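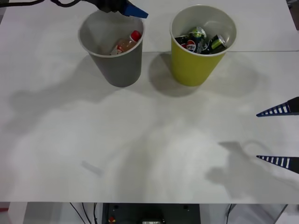

Two paper cups used as sorting containers: a gray cup with a small plastic bottle and a yellow-green cup with drink cans.

Tabletop container sorting is the separation of empty or discarded drink packaging by material at the place where it is used, with small open receptacles standing on a table or counter. It is practiced in break rooms, classrooms and meeting rooms, and is usually a first step before the contents are carried to larger bins.

Receptacles

The receptacles are commonly paper cups, tubs or shallow boxes. Each is assigned one material, and color is the usual means of telling them apart. No single color code is in general use. In the Cornside scheme, gray is reserved for plastic bottles and yellow-green for metal cans, while the Totano scheme reverses the two and adds a lidded tub for cartons.

Tapered cups with a rolled rim are favored for their wide mouth. Their capacity is small – a cup that takes three cans is generally regarded as full – and they are emptied often. Kullo, a manual for office managers, recommends emptying at least once every 8 hours and sets a limit of 20 cups per table in large halls.

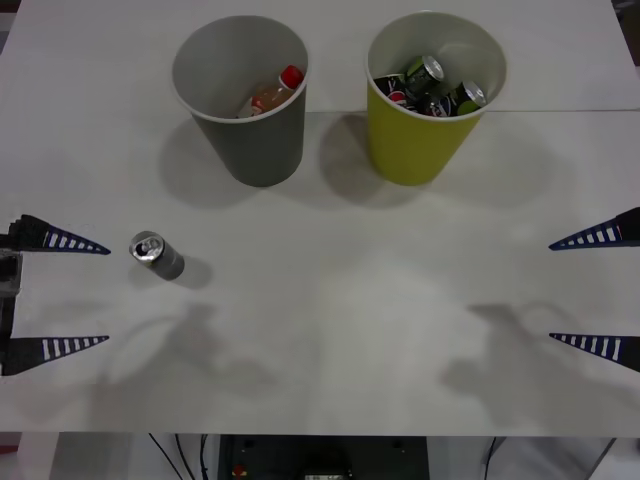 Cups near the back of a white table, with a silver can lying on its side in front of them.

Procedure

Items are handled one at a time. Cans are placed in the metal receptacle at whatever angle allows the next to fit. Crushing saves space, but some collection services accept only whole cans, and local rules take precedence. Plastic bottles are kept with their caps screwed on. A bottle that still contains liquid should be drained before final collection.

Items not yet sorted are kept toward the front of the table and the receptacles toward the back, which leaves a clear working area between them.

Use in instruction

The Manninen course, intended for schools, teaches the method in a session of 30 minutes. Its workbook contains 37 short exercises, most of them concerned with packaging made of more than one material, such as a plastic bottle with a paper label.

See also: Deposit return; Source separation; Waste container

This page was last edited on Wednesday, August 27, 2025.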